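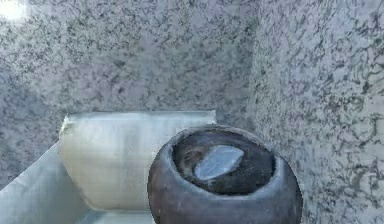
Frequency capping

Frequency capping is a limit on the number of times the same advertisement is shown to the same person, household or device within a set period. It is used mainly in online display, video and connected television advertising, and also in email and in-app messaging. A cap is normally written as a number of impressions over a length of time, such as three per day or 12 per month.

Purpose

Advertisers who buy by the impression pay each time an advertisement is served, whether or not the person has seen it before. Without a limit, people who spend a lot of time online take up a large share of a campaign's budget, while occasional users may not be reached at all. A cap moves spending away from the heaviest users and towards people who have had few or no exposures.

Caps are also used to reduce annoyance. Repeated showings of the same advertisement can lead people to ignore it, hide it or complain to the publisher. The fall in response after many exposures is usually called wear-out or advertising fatigue.

Types of cap

Caps differ in what they count and where they apply. A campaign cap covers every advertisement in a campaign. A creative cap covers one version only, so a person who has reached the limit for one version can still be shown another. A placement cap applies to one position or group of pages, and a publisher cap applies to everything sold by one site or app, whoever the advertiser is.

The period may be fixed or rolling. A fixed daily cap resets at midnight in the time zone of the account, and a person browsing late in the evening can reach the limit twice within a short time. A rolling cap looks back over the previous hours or days and has no reset point. Lifetime caps run from the start of the campaign to the end.

Some buyers also set a minimum gap between exposures, known as a recency or spacing rule. It is often paired with a daily cap on video campaigns, where a single programme may have several advertising breaks.

How exposures are counted

To apply a cap, the ad server must recognise that two requests come from the same person or device. On websites this has traditionally been done with cookies. Apps use an advertising identifier supplied by the operating system where the user allows it. Television services may use an account number, a device number or the household's internet address.

Each method has gaps. Cookies can be deleted or blocked, after which the person looks new to the server and the count starts again at zero. Someone with a phone, a tablet and a work computer may be counted as three people. A shared television has the opposite problem, with a whole family counted as one viewer.

Where no identifier is available, the server may fall back on a cap by session, limit how often an advertisement appears on a given page, or leave the request uncapped. Some systems estimate frequency from a sample of users who can be recognised and adjust bids for the rest.

Caps across several platforms

A cap set in one buying platform applies only to what is bought through it. An advertiser using two platforms with a cap of three per day in each can reach the same person six times. Buyers deal with this by dividing the total between platforms, by placing all purchases through one platform, or by comparing exposure logs after the event.

The handbook of the buying platform Clukanico, revised on 5 May 2023, advises customers to treat its household cap as a ceiling for each seller and to set lower figures when the same advertisement is booked elsewhere.

Choosing a level

There is no agreed best frequency. It depends on the product, the length of the campaign, the format and how well the brand is known. A short campaign for a sale may use a high daily cap, and a campaign meant to run for months usually has a low one.

The usual method is to compare response at each level of exposure. In a test run by the furniture retailer Totstead, a group of 2,000 people was served under a cap of 12 per week and a second group of 500 under a cap of 2. The retailer kept the lower cap for most of the year and raised it in December. Tests of this kind are affected by the fact that people who see more advertisements also tend to browse more, and may have been likelier to buy in any case.

A very tight cap can prevent a campaign from spending its budget, particularly where the target audience is small. The regional bus operator Aren Bakalis removed its daily cap from a local recruitment campaign for this reason and used a weekly one in its place.

Related terms

Reach is the number of different people shown an advertisement at least once. Average frequency is total impressions divided by reach. Effective frequency is the number of exposures thought necessary to produce a response.

See also: Ad serving; Banner blindness; Media planning; Retargeting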